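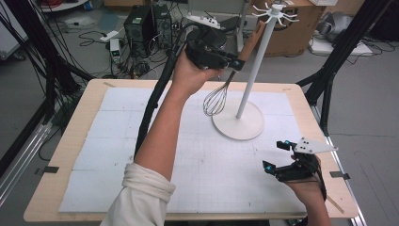 Figure 2. The collection cell in use. Both hand-held grippers are in the operator's hands; the left one holds a whisk beside the white hook stand.

3.2 Arrangement and upkeep of the cell

The cell at Sunholm was set up for one purpose: to record the two-handed handling of small kitchen objects with a pair of hand-held grippers, so that the recordings could later be replayed on the two-arm robot described in Section 4. It has been in use since July. This section sets out how the cell is arranged, how it is checked before each session, and which faults were met and put right during the first 107 sessions. The hanging of utensils on a hook stand, shown in Figure 2, is the task used for all the figures given below.

The work surface is a rectangular table with a light wooden border. A large white sheet with a faint grey grid covers the top and is held at its left and right edges by small black tabs. The grid has no part in the calibration itself. It is there so that the operator can return the stand to a known place between trials, and so that whoever reviews the recordings can judge at a glance whether the stand has moved. The sheet shows small marks with use. These were at first treated as a reason to replace it, but a comparison of recordings made on a worn sheet and on a new one gave no difference in tracking, and the sheet is now changed only when a seam lifts or a tab no longer holds.

Black structural bars stand around the table. They were put together from stock Isix sections and are not fixed to the table at any point. An earlier arrangement, in which the two were bolted together, passed every knock of the operator's arm into the overhead sensors, and the recordings from that period have been left out of the study. The computers stand on the floor beyond the table, together with their power strip and cabling. Placing them there keeps the operator's side clear, at the price of longer cable runs.

Each gripper has two black fingers marked in cyan-blue and carries a flat white mounting plate on top. The markers are used to work out how far the jaws are open. The plates differ in outline between the two units and must not be exchanged, as the offset from plate to fingertip is stored separately for each gripper. In one early session the plates were swapped after cleaning. The fault was found only when the replayed motion placed the left fingertip well wide of the hook, and all recordings made after the swap were thrown away. The serial number of each plate is now entered in the session log, which Ifor Harries keeps for the whole of the Rornau programme.

3.2.1 Checks before a session

The checks are carried out by the operator in a fixed order. The sheet is smoothed and its tabs are pressed down. The stand is set upright on its disc base and placed on its grid reference, with the hooks turned to the same heading as in the previous session. The jaws of each gripper are then opened and closed 50 times while the marker signal is recorded. A unit passes if the signal is unbroken over the whole run; a single gap is enough to fail it. The operator next fastens the straps and moves both arms through the full working space with the jaws empty, paying attention to any pull from the cables.

Long sleeves are pushed back to the elbow. Loose cloth at the wrist hid the markers in a number of early recordings, and the rule has been kept even for operators whose sleeves fit closely.

The last check is a short trial with the whisk. The whisk was chosen because it is awkward: the handle is smooth, the wire head is open, and a grip taken slightly off centre lets the handle turn between the fingers. If the trial can be replayed without a tracking error, the session may begin.

3.2.2 Faults and repairs

Most of the lost time came from the cables. A thick cable leaves the back of the gripper, and in a raised position its weight is carried mainly by the connector. Two connectors failed in this way, both on the left-hand unit, which is lifted to the hooks more often than the right. The signal did not stop outright in either case — it dropped out for short periods when the wrist was turned inwards, and the gaps were at first put down to hidden markers. Milan Van Beek traced the fault by holding the gripper still and bending the cable by hand close to the housing. Both connectors were replaced, and each cable is now given more slack than the reach of the arm alone would call for.

Wear of the fingers was slower. The gripping faces become polished, and thin round handles begin to slip. The faces are cleaned after each session and the fingers are replaced after 300 trials, a limit taken from our own slip records. The supplier, Sveinbjörnsson, gives no figure for this kind of use. After a change of fingers the zero position of the jaws must be set again, as new fingers close slightly earlier than worn ones.

Loose screws on the mounting plates caused a third group of faults. These are harder to find, for a plate that has shifted by a small amount still gives a smooth and believable path, and the error comes to light only on replay. A line is therefore drawn in ink across one screw head and the plate beside it. The line is inspected when the gripper is taken up and again when it is put down, and a session in which it no longer meets is marked as doubtful in the log. Thread-locking fluid was tried and given up, as the plates have to come off for cleaning.

The hook stand itself has needed little attention. Its light build means that it can be tipped if a utensil is drawn away before it has cleared the hook, and a trial in which the base lifts from the sheet is stopped and repeated. We considered fixing the base to the table, but decided against it. The robot in Section 4 works with a free-standing stand of the same kind, and operators who know that the stand can move release the handle with more care, a habit we wished the recordings to keep.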